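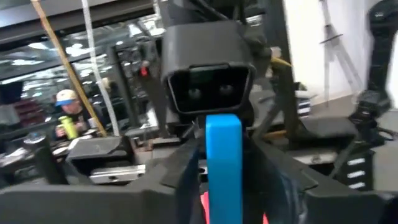
I have been putting off this year's equipment budget since September, and on Monday I finally sat down with a pot of coffee and did it. We have 2000 dollars to spend before summer, and my first draft had nearly all of it going to a second arm from Hivwood (I know, I know). Then I spent a good long while just looking at the bench — all those black brackets and the cables tangled in among them, one looping right over the top of the sensor head — and I started crossing things out.

So the arm can wait! The new plan puts 886 toward a proper mounting frame from Eltik, and some 400 toward cable guides, spare connectors and a decent set of labels. I'd also like 6 extra fingers for the gripper, in that same cheerful blue if they still make it, as I've grown awfully fond of the color.

Whatever is left goes in the repair jar. Henao quoted me a service plan too, and it was a very nice quote, but I'd like to try a year of fixing things ourselves first. If any of you have bought guides from Serik, do write and tell me how they hold up — their shipping to us costs almost as much as the parts, and I haven't quite made up my mind.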